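Fesberg Community Garden Club
Minutes of the general meeting, 2023-04-18

Jocelyn Javier opened the meeting and welcomed everyone back. The March minutes were read and approved with one fix: the pear tree by the Grirholm gate is a Bosc, not a Bartlett.

Seed swap
What a turnout! Members brought in beans, squash, marigolds and a wonderful purple orach that went in minutes. Jocelyn thanked everyone who labeled their envelopes - it made sorting so much easier. Leftover seed is in the tin in the shed and is free to any plot holder. Please leave the tomato packets for the school beds.

Plots
All plots on the Grirholm side are now taken, and there are two open on the Osman Street side. Both get full sun after noon and the soil is lovely. Names go on the sheet inside the shed door. 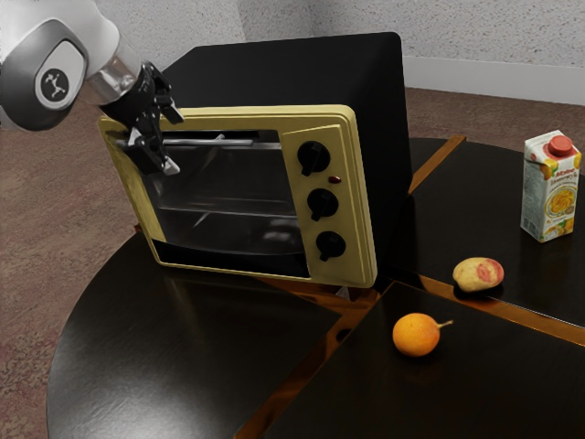 When can new plot holders start digging?
As soon as the form is signed and the key deposit is paid. Keys can be picked up at any work morning.

Water
The new rain tank on Osman Street holds 2000 liters and it filled in one good storm, which got a cheer from the room. Members agreed to use tank water first and keep the hose for seedlings. The tap by the compost bays still drips. Jocelyn will bring a washer and try again.

Compost
The second bay is ready to spread and it smells great, like a forest floor. Two barrows per plot until everyone has had a turn. No bread or cooked food in the bays, please.

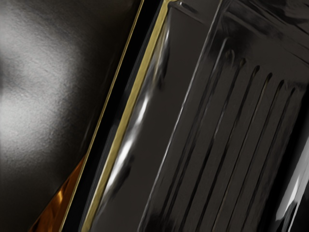 Close-up, dark surfaces.

Summer open day
Lots of good ideas here: a plant stall, a bean-pole building contest for kids, and a tasting table for early peas. It was agreed to hold the plant stall and the contest for sure, and to decide on the tasting table once we see how the peas do. The late frost hit the first sowing hard, but the second one is coming up thick and green.

Other business
A request for a bench near the herb bed was met with real excitement. Moved, seconded and passed. Members with spare lumber should speak to Jocelyn.

Meeting closed. Rhubarb was shared out afterward.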